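The Long Road to Zerkora

Serial fantasy for children is difficult to edit, and the Zerkora books are a good case of why. The first was issued in November as a single volume with no sequel in mind. Nine more followed, making 10 in all, and the author, Impi Kallio, changed the rules of her country at least five times along the way. A new collected edition from Virkstead runs to 2,185 pages and attempts, for the first time, to put the text in order.

The problems begin with distance. In the opening book the walk from Zustness to the glass river takes three days. In the fourth it takes an afternoon, and the same characters complain of the same blisters. Earlier editors left this alone. Virkstead has also left it alone, but has added a note at the back, one of 408, giving each version with its page reference.

Names are a harder matter. The talking heron is called Politis from the second book onwards. In the first he has no name, and in one chapter he is female. The collected edition prints the chapter as it stood. A short appendix gives the wording of the later school edition, in which the pronouns were changed and two lines of dialogue were lost by accident.

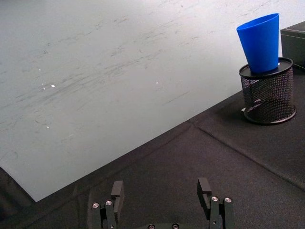
The magic is more consistent than its reputation suggests. Kallio worked from a fixed principle: a spell takes something from the person who casts it, and the thing taken is always small. A button-maker loses the word for Tuesday. A queen can no longer whistle. These losses are carried forward from book to book with great care, and the notes record only two lapses. One is in the sixth volume, where the queen whistles for her dog.

Readers who know the series from childhood may be surprised by the seventh book, long out of print. It has no journey in it. The whole story takes place in a customs house during a flood, and most of it concerns the sorting of parcels -- a subject Kallio handles at length. It sold badly. It also contains the only full account of how Zerkora came to have two moons, and the last three books make little sense without it.

The typesetting is plain and the margins are wide enough for a thumb. The maps have been redrawn from the first printings, with the southern coast restored to its original shape. The paper is thin, and on some pages the chapter ornaments show through from the other side.

The edition comes in five volumes, two books to each. The notes are all in the fifth, so that anyone reading from the beginning will need to keep it within reach.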